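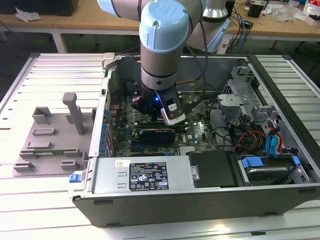 7/15/20

Glaze tests, batch 2 of the ash series. Kiln was still at 700 when I came in so couldn't unload till after lunch. Did the bucket work first.

Sieved the Barros ash again, finer mesh this time. Takes forever. The stuff from the bottom of the sack is a lot darker and full of nails. Vasco says it came out of his uncle's bread oven and they burn pallets in there, so expect iron. Put the nails in the jar by the sink, don't throw them out, I want to try a few under the white.

Washed half, left half unwashed. Washed ash is in the tall bucket with the blue lid. Unwashed is in the one with no lid — wear gloves, it's caustic. I got it on my wrist and it's still red.

Mixed:

A — washed ash, feldspar, ball clay, even parts by weight
B — same but unwashed ash
C — A plus a pinch of red iron oxide
D — B with the local clay from Oltard swapped in for the ball clay

D went like pudding. Added water twice and it was still thick after an hour. Something in that clay. Sofia thinks it's the soluble salts out of the ash making it clump up and she's probably right, but then B should have done it too and B was fine. Will make D again with washed ash and see. If that one behaves it's the two together.

Unloaded after lunch. Top shelf first.

Batch 1 tiles, front row: runny. All of them ran. The ones on the white body ran less than the ones on the Asik stoneware, which I did not expect. Asik tiles have a nice break over the edge though, tan going to olive. Two stuck to the shelf and I had to grind them off. More kiln wash before the next firing, the shelf is bare in one corner.

Back row better. Cooler back there by the look of the cones. Cone 9 just starting to lean at the back and flat as a tounge at the front. That's a bigger gap than last month. Either the door seal or the burner on the left is going again. Vasco to look at the seal before we fire anything of anyone else's.

Tile 74 is the one. Ash and feldspar, thin coat, no iron, back row left. Dry at the top, then a band of green where it gets thicker, little rivulets, no crazing I can see with the loupe. I wrote 74 on the back in pencil and of course the pencil burned off, but it has the notch. Recipe is on the inside cover of this book, NOT the one on page 12, that one has the wrong clay.

Problem is I dipped it by eye. Don't know how thick. Need to do a line of them with counted dips — one second, two, three, five — and weigh the tile before and after. Should have been doing that from the start. Specific gravity too. The hydrometer is broken so it'll have to be the weigh-a-cup method.

Bottom shelf was Sofia's bowls. Mostly good. One has a crack in the foot, looks like a drying crack, it goes under the glaze. She had them by the window. She's fine about it, was going to keep that one anyway.

Crackle on the inside of the bigger ones is tight and even. She wants to rub ink in. I said leave one plain so we can compare after a few weeks, sometimes it keeps on crackling by itself. You can hear it. Mine were pinging on the shelf the whole time I was writing labels.

Fuel: meter read 777 at the start, forgot to read it at the end. Somebody please write it down next time, including me.

Firing notes for next one:
slow up to 700, slower than today's
start reduction later
damper in only halfway, last time it smoked out the yard
cones front AND back, and one in the middle on the bottom shelf
hold at the top till the back cone is down, then off. No soak.

Called Trarkier re feldspar. They're out of the potash one until August and want to send soda feldspar in its place. Said no. It'll melt earlier and I've already got enough running. We have most of a bag left, enough for the dip tests if nobody makes a big bucket of celadon. Please don't make a big bucket of celadon.

Cleaned up the grinding dust with a wet sponge, shelf is outside drying. Kiln wash is mixed, in the yogurt tub, needs a stir becuase it settles hard.

To do
rebuild D with washed ash
20 small tiles, Asik body, bisque them with Sofia's next load
sharpen the notch tool
ask Vasco how much more ash there is and if his uncle can keep the pallets out of it for a week
mark the bucket lids, not just the sides

Left A, B and C on the bench covered. Stir and sieve before dipping, C especially, the iron sinks.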